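Cesta calada Yurt de 31 litros: opinión después de 74 días de uso

Valoración: 4 de 5
Por Lorenz Steiner

Compré la cesta en mayo, en la tienda que Wiltham tiene en Tastport. Buscaba algo para llevar la ropa del dormitorio a la lavadora y traerla de vuelta, sin tapa, sin ruedas y sin forro de tela. El forro lo tenía la anterior, y había que lavarlo casi tanto como la ropa. La Yurt es una pieza única de plástico blanco, rectangular, con las paredes caladas imitando un trenzado y un asa en cada lado corto. No hay nada que montar y tampoco trae instrucciones, solo una etiqueta pegada en el fondo que se despega mal. Me costó un rato quitarla con agua caliente y una esponja, y quedó algo de pegamento que salió con aceite de cocina.

Según la etiqueta pesa 502 gramos. No la he puesto en la báscula, pero vacía se levanta con dos dedos y no se nota al subir la escalera. Llena de toallas ya es otra historia, aunque de eso no tiene la culpa la cesta.

Lo primero que miré fueron las asas. Son simples ranuras recortadas en la pared. En otras cestas baratas que he tenido, el canto venía mal rematado y acababa marcando la mano. El de esta está redondeado y no corta. El ancho me basta para meter los cuatro dedos, y tengo la mano grande. Si se lleva de un solo lado, apoyada en la cadera, la pared cede un poco, pero vuelve a su sitio. Con vaqueros mojados no la llevaría así.

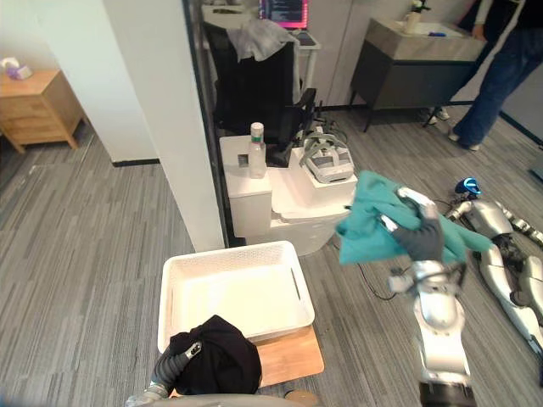

El calado tiene una ventaja clara, y es que la ropa que se queda un día dentro respira. Yo la dejo a veces hasta la noche siguiente y no he notado olor a cerrado. También tiene un inconveniente: los huecos enganchan. Me ha pasado con los corchetes de un sujetador y con la cremallera de una sudadera, y las dos veces hubo que soltarlos con paciencia. Por dentro las paredes son bastante lisas y no he visto que saquen hilos, ni siquiera con prendas de punto. Las piezas muy pequeñas, como los calcetines de bebé, supongo que podrían asomar. No tengo bebés en casa y no lo puedo comprobar.

La limpieza es fácil a medias. El fondo se pasa con un trapo y queda bien. En el trenzado se acumula pelusa, y el trapo no llega. Lo que mejor me ha funcionado es meterla en la ducha, darle agua por fuera y pasarle un cepillo de uñas viejo. Al ser blanca se le ve todo, sobre todo en las esquinas de abajo. Había otra de color arena, pero estaba agotada cuando fui.

La capacidad es correcta para una persona y justa para dos. En mi caso caben las camisetas y los pantalones de media semana, o bien un juego de cama de matrimonio con las fundas de almohada. Las dos cosas a la vez, no. Si la funda nórdica es gruesa hay que doblarla y apretar, y entonces tapa las asas por dentro y cuesta meter los dedos. Este es el único punto donde creo que el diseño falla de verdad: con las asas un par de centímetros más arriba se arreglaba.

En cuanto al uso diario, lo que más he cambiado es la costumbre de dejar la ropa sobre la cama. Antes soltaba las camisetas encima de la funda nórdica, y allí seguían cuando iba a acostarme. Ahora pongo la cesta al lado mientras separo lo oscuro de lo claro, y lo que se puede usar otra vez lo cuelgo. Para separar colores me vendrían mejor dos cestas pequeñas que una de este tamaño, y Yurt vende una de la mitad de litros que encaja dentro de la grande. 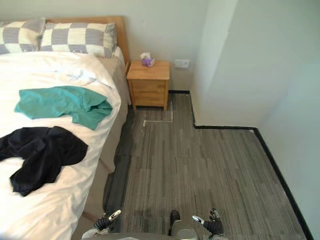

Tamara Roman me comentó, después de leer la primera versión de esta reseña, que ella compró precisamente las dos pequeñas y que no las cambiaría. Usa una para lo oscuro y otra para lo delicado, y las guarda encajadas debajo del lavabo. Se queja, eso sí, de que se atascan si se guardan mojadas, y de que al tirar fuerte se le abrió una de las esquinas. Dice que en la tienda se la cambiaron sin pedirle el tique.

A mí no se me ha abierto nada por ahora. He mirado las esquinas y hay una línea más clara en una de ellas, en la parte de arriba, que no recuerdo haber visto al principio. Puede ser del molde. Si va a más, lo añadiré aquí.

Sobre el suelo se comporta según lo que haya debajo. En moqueta no se mueve. En suelo liso resbala con un empujón del pie, cosa que uso a menudo cuando voy con las manos ocupadas: la arrastro por el pasillo con la punta del zapato y no ha dejado marcas. Ionuț Toma, que tiene la misma, le pegó cuatro fieltros de los de las sillas y asegura que va mejor, aunque se le despegan con la humedad. Yo la prefiero sin nada.

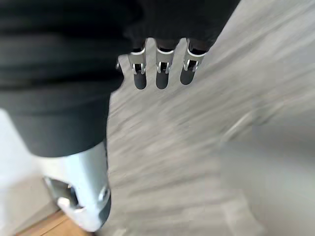
Zapato claro sobre suelo gris.

Antes de decidirme comparé con la Zalto, que es plegable. Ocupa mucho menos cuando no se usa y se puede guardar en el hueco entre la lavadora y la pared. A cambio, las paredes son de goma en la zona del pliegue, y con peso el fondo se comba. En un piso muy pequeño elegiría esa. Teniendo sitio para una cesta fija, me quedo con la Yurt – es más rígida y no hay nada que abrir ni cerrar.

En la web de la tienda tiene 262 opiniones. Las malas que leí hablan casi todas del envío, con cestas que llegaron rajadas por venir sin caja. Yo la saqué de la estantería y no tuve ese problema, así que recomiendo comprarla en persona si se puede y pasar el dedo por las dos asas antes de ir a la caja.

A favor: peso, asas sin rebabas, ventilación.
En contra: pelusa en el calado, asas algo bajas, el pegamento de la etiqueta.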